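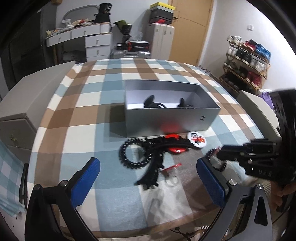
## The decluttering people want your money

I read three decluttering books over the summer, which I realize is three more objects in the house. My sister-in-law swore by the first one. The second was recommended by the first. The third I bought at an airport and I have no excuse.

They all agree that I own too much. Fine. Where they lose me is the part where the cure has a price tag. By chapter four of every one of them you're being steered toward a set of matching containers, and by the back pages there's a website. Skendavent, the one my sister-in-law uses, will sell you a "starter calm kit" for $108. It's boxes. You get boxes and a sheet of labels.

I tried their quiz in August. It asked how many items I thought I owned in my bedroom and I put down 300, feeling generous. It told me the real number was 1,724. How would it know? I could be a monk. I took it again, said I lived in a studio with no closet, and got 1,724 again.

## What I did instead

I gave myself one evening and a rule, which was that I couldn't buy anything. Small stuff only: drawers, the top of the dresser, whatever had drifted to the bathroom shelf. Everything went in a box I already had or it went in the trash bag.

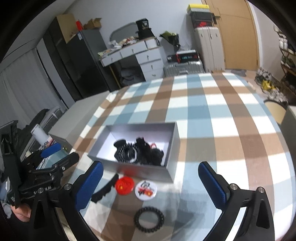
The books say to hold each thing and ask how it makes you feel. I don't believe most things make anyone feel anything. A spare phone charger has never moved me. What I asked was whether I'd used it since winter, and if the answer took longer than a second I put it in the bag. I got through two drawers in less time than the second book spends on its introduction.

Did it change my life? No. I slept the same. The mornings are maybe a little quicker, though I may only be noticing because I was looking for it. Marion Paterson, who wrote to me after my post on meal kits, says her drawers filled back up within a couple of months after she did the full Fetoritz method, course fee and all, and I expect mine will too. Then I'll do another evening. That seems a fair deal for a cost of zero.

I'm also suspicious of the before-and-after pictures these companies run. Where did it all go? The "after" closet has six shirts in it. Somebody owns more than six shirts. My guess is that there's a pile in the next room, and that the pile went back in once the photographer left.

If you like the matching boxes, buy the matching boxes. Just wait a week first and see if you still want them. I had the Skendavent kit in my cart twice, and both times I forgot about it until they emailed me a discount code.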